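Why I Stopped Throwing Away the Bad Takes

12/18/24

I have been putting off writing this one for months, mostly because I knew I'd get emails. So let me say the thing first and then argue for it: I think most small teams collecting examples for robot learning are far too tidy, and I think the tidiness is hurting them.

I work on a two-arm setup, and for most of this year my life has been one bowl, one spoon and one very small bead. We call the task set Castine (the names come off a list, don't read anything into them). The job is easy to say out loud. Pick up the spoon, go into the bowl, get the bead. A four-year-old would be bored of it by the second try. I have now spent more hours thinking about it than I spent on my driver's license, and I'm still not bored, which probably says something about me!

When we started in July I had a rule, and I was proud of it. Every example had to be clean. If the operator bumped the bowl, toss it. If the spoon went in at a funny angle and had to come back out, toss it. If the operator stopped to think for a second, well, toss that too. We ended up with 2000 examples that were lovely to watch. You could have set them to music. The spoon came up, went across, dipped down, and off we went to the next one.

Then we trained on them, and the robot did just fine until the first time anything went a little wrong. It would nudge the bead to the far side of the bowl and then carry on as if the bead were on the spoon. Up came the spoon with nothing in it, very confidently. I watched that for an entire afternoon and got crankier and crankier, and the robot wasn't even the one to blame. I had spent weeks carefully removing every single moment in which a person notices a miss and tries again. Where was it supposed to learn that from?

A bead in a bowl is a mean little object, too. It rolls. A spoon has a front lip and two sides, and only one of those is any good for getting under something. People fix this without thinking, they tip their wrist a hair, or chase the thing up against the wall of the bowl and trap it there. The operator with the arms does the same, only slower, and you can see every one of those little fixes in the recording. And I was deleting them! Because they looked messy!
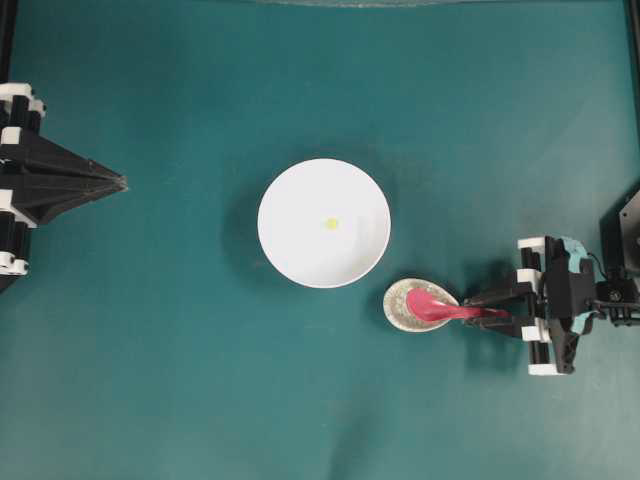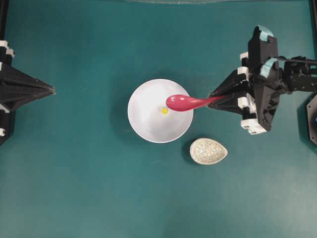
Castine, two moments: spoon lying on the saucer in the first, spoon in over the bowl in the second. Yellow bead in the bowl both times.

Look at how little there is to go on in views like these. The bead is a speck of yellow. Whether the next second goes well depends on a tiny difference in where the edge of the spoon comes down, and I would like the training set to contain plenty of seconds that didn't go well, followed by somebody sorting it out.

So we changed the rule. Now the only takes we throw out are the ones where something broke, or the recording itself is damaged, or the operator gave up and walked away. Everything else stays, with a note on it. Missed and recovered gets one tag. Missed and did not recover gets another, and those we keep in a separate pile (I'm stubborn, I haven't lost my mind). I don't want to teach the thing to quit. But I do want to be able to go back and look at how people fail, and I can't do that if it's all in the trash.

The people I share a hallway with over at Stetania think this is sloppy. Their argument goes like so: a learner copies what it's shown, so if you show it fumbling, it will fumble. I take that seriously, I really do. We saw a bit of it. After we let the messy takes in, the robot picked up a habit of hovering over the bowl before it dipped, and I'm pretty sure it got that from one operator who likes to line everything up before committing (it was me). A slow, dithering robot is annoying, and on some jobs it would be worse than annoying.

But the fix for that is to get more people on the controls. With one person's habits in the data you get that person's habits out, clean or messy. My early pile had only 2 operators in it, both of us fussy, both of us right-handed. Of course it was narrow. Bring in somebody who goes at the bowl like they're shoveling snow and the whole collection gets better, even if those takes make you wince.

The other complaint I hear is about time. Keeping everything means tagging everything, and tagging is dull. No argument there. We do it in blocks of 20, right after recording, while the operator still remembers what they were trying to do. I used to save it all up for later, and later I'd be staring at a spoon going left and have no idea whether the person meant it. If you take one practical thing from this whole ramble, take that one. Ask the operator while they're still in the chair.

I'll also admit there are tasks where I'd go back to being picky. There was a pouring job we did for the Daderholm folks, where a miss means a puddle and no second try, and a recovery isn't really a recovery, it's cleaning up. Showing the learner how to mop is a different project. For that one we kept 19 takes out of a long session and I'd make the same call again. My point is about jobs like the bead, where the world lets you have another go.

What bugs me is that the picky approach feels like good work. You sit there at the end of the day with a folder of perfect clips and feel terrific. Your boss watches three of them and feels terrific too. A folder full of near misses and second tries looks like you don't know what you're doing, and it takes some nerve to put that up on the big screen in a meeting. I have done it, and I got The Look. Then somebody asked a really good question about why the spoon kept coming in from the same side, and we spent the rest of the hour on that, and it was the best meeting we had all fall.

We're starting the next set, Mohmand, after the break. Same kind of idea, more objects, and I've already asked for operators who have never touched the arms before. I expect the first week of it to be hard to watch. I'm keeping all of it, and if you run a setup like ours and do it differently, write and tell me how your robot behaves after its first miss. I'd like to compare notes before I record another few hundred spoons.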